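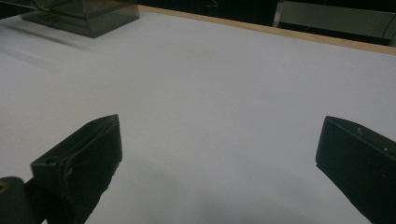 Surely, wrote one reader after the last issue, if you show a robot how to do something 296 times, the one thing it won't learn is how to do nothing. We would have agreed a month ago. We had even put words to that effect on a slide.

Some background for anyone who skips the technical pages (we have seen the figures, we know who you are). The Flivolard work teaches an arm to pick up a cup and put it on a saucer by letting it learn from recordings made with a hand-held gripper. A person holds the gripper, does the job, and the camera on it records the view past the two fingers. No arm is needed for the recording, which suits the Swanepoel room, where the arm is usually waiting for a part. The recordings then go to Carari, our learning code, which looks at what the camera sees and predicts how the fingers should move next.

Our set had 296 recordings. It was a good set. It had cups near, cups far and cups with the handle pointing the wrong way. The first trained version went onto the arm, and in most runs it reached for the cup with something close to confidence. In the others it drifted out over the table, opened its fingers wide, and stayed there. It didn't shake or miss. It simply hung about with the air of a guest who has arrived before the food.

We made 81 test runs and 11 of them ended this way, timed out with the cup untouched. The first theory was lighting, as the first theory always is. The second was the camera mount, which was duly taken off, cleaned and put back in what we are fairly sure is the same place. Both theories were tested and both were wrong, though the mount does look nicer.

The answer was in the recordings. When people pick up the hand-held gripper, they press start and then they wait a bit. They settle their grip, they look for the cup, they wonder whether they pressed start. All this time the fingers are wide open above the table and hardly moving. Carari had been told that every moment of every recording was worth copying, and it took us at our word. Given a view with open fingers and plenty of tabletop, the most common next step in the data was to stay put. And having stayed put, it got the same view again.

The fix is not going to win us any prizes. We trim the start of each recording up to the moment the gripper begins to travel, and we thin out the pauses in the middle where the movement falls below a set speed. We don't remove the slow parts near the cup. We tried that as well, and the arm began arriving at the cup like somebody late for a train. So the speed limit now applies only while the fingers are open and well clear of anything they might close on, judged from the finger width and the path of the gripper.

With the same 296 recordings, trimmed, and the same 81 starting positions, the number of runs that stalled fell to five. We also trained a version on the untrimmed set for longer, in case patience was all it wanted. It was no better, and it stalled more smoothly.

Three cautions before anybody quotes this at us over lunch. It is one job, with one arm, in one room. The cut-off speed was picked by looking at plots until it seemed right, and a different group of people holding the gripper may dawdle at a different pace. And the five remaining stalls are a different sort of trouble: in those the arm sets off properly and then stops halfway, which trimming the start was never going to cure. Our best guess is that the cup drops out of view behind a finger, and that the code has no memory of having seen it. Giving it a short memory is the next thing to try.

Gillska have asked whether they can have the trimming script for their drawer-opening recordings, and they can, once it has stopped depending on a folder that exists on only one laptop. They should check first whether their people pause at the start, or at the handle, or both. The plots for ours are in the shared Flivolard folder, under a name that made sense at the time.

As for the reader who wrote in, we have taken the slide down. The replacement says "Robots copy what you do, including the faffing", and we have been asked to find another word for faffing before the funders see it. Suggestions to the usual address, please.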